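Home Projects Reports Tools Contact

Gripper and Wrist Camera Comparison: Progress Report to the Usutport Fund
Posted 2023-11-08 by the Jivano bench team
2 comments 15 shares

This report covers the work done since the August report on the two-arm bench at Jivano. The grant pays for a comparison of gripper fingers, wrist camera positions and arm controllers for handling soft objects. The finger comparison is finished. The camera comparison is nearly finished. The controller comparison has started late and will need part of the next period.

Work completed

We rebuilt the cell in August so that both arms mount on one front rail. Under the old layout each arm had its own stand, and the distance between the bases drifted whenever a stand was bumped. Calibration now holds from one week to the next, and we check it every Monday morning before any trials are run.

Since the rebuild we have logged 2,465 trials. A trial is one attempt by one or both arms to take hold of an object, move it to a target position and release it. Trials stopped by an operator are kept in the log and counted as failures unless the stop was for something outside the cell, such as a network outage.

The finger comparison used the stock parallel fingers and a set with a softer pad made by Mtshali. Both were run on the same objects and with the same operators. On cloth and plush the padded fingers did better: 88 percent of single-arm grasps held through the full move. The stock fingers were lower on the same objects, mainly because they slid off fur when the opening was set too wide. On thin metal tools the result went the other way. The padded fingers could not get under the edge of a flat tool lying in a tray, and operators had to push it against the tray wall first. We do not think one finger set will serve for everything in the plan.

We have gone back to the stock fingers as the default for two-arm trials and will fit the pads only for the cloth set. Changing them over takes 15 minutes for both arms, including the check of the closing force.

The plush set is the one we use most for two-arm work. A stuffed toy bends in the middle when it is lifted from one end, so both arms have to agree on timing. The starting position is the same each time, with the toy on its back in the middle of the floor and the arms coming in from either side. Metal tools wait in a tray in front of it for the trials that combine a soft object and a hard one.

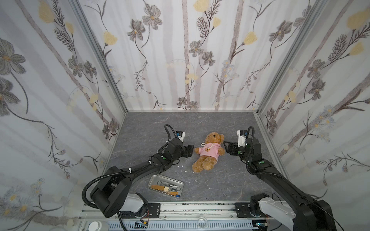

Two-arm setup with the plush bear and tool tray. Both grippers are open, with a camera module on top of each.

Floral paper covers the three walls of the cell. The arms are black, and our earlier plain dark backdrop gave the segmentation software trouble along the edges of the links. We tested several backgrounds and kept a patterned one, partly for contrast and partly to see whether the trained policy would cope with a busy view. Performance dropped for the first few days after the change and then recovered once the new data was included in training. The gray marble-patterned floor has given no trouble.

Wrist cameras

We compared two mounting positions, one on top of the gripper and one on the side. The top position gives a better view of the space between the fingers when the arm comes in level. The side position sees more of the object but loses sight of the far finger during the last part of the approach, and that is when operators most want to see it. In the two-arm trials the side mount also came close to the other arm on several occasions and touched it once. There was no damage.

The top mount has its own problem, which is the cable. It needs enough slack to follow the wrist through a full turn, and a loop that is too long can get into the camera's view or catch on the object. We have tried three routings. The current one, with the cable curling up and back along the arm, has been the most reliable, but one connector worked loose in October and cost us a day of data. We have ordered connectors with a latch.

Remaining on this item is a short run with the lights turned down. We expect to finish it within the month.

Controllers

This part is behind schedule. The plan was to compare the controller supplied with the arms against the Rurnness controller, using the same recorded motions on both. The Rurnness units arrived later than agreed, and the first firmware would not hold both arms on a shared clock. The arms drifted apart by a small amount during long motions. On rigid objects this is mostly harmless. On plush it shows up as a pull on the fabric, and the grasp then fails at one side.

A firmware update has fixed the clock problem in bench tests with no load. We have not yet repeated the loaded tests and are not reporting any comparison figures until we have. The supplied controller continues to be used for all logged trials, so the delay has not affected the finger or camera results.

Problems and changes to the plan

Small tools remain the weakest part of the work. Scissors are hard to pick out of a steel tray because of reflections and because the handles present a different shape at every angle. Success on scissors is too low and too uneven to be worth quoting. We would like to add a matte liner to the tray for half the trials and leave it out for the other half, so that the effect of the reflections can be separated from the effect of the shape.

We also propose to drop the third finger design listed in the original application. The supplier has stopped making it, and a replacement would need new mounting parts. The money set aside for it would cover the tray liners, the latched connectors and a spare wrist camera.

Spending

Spending is within budget. The rail and the rebuild cost slightly more than planned, and travel cost less. The controller line is underspent until the final invoice for the Rurnness units comes in. No extra funds are requested. A full statement has been sent separately to the Usutport office.

Next period

The loaded controller tests come first. After that we will finish the low-light camera run, start the tray liner trials and repeat a portion of the plush trials on whichever controller does better. The trial log and calibration files will be shared with the fund when the controller work is closed. We ask for a decision on the change to the third finger design before parts are ordered.

Previous report | Next report | Back to Projects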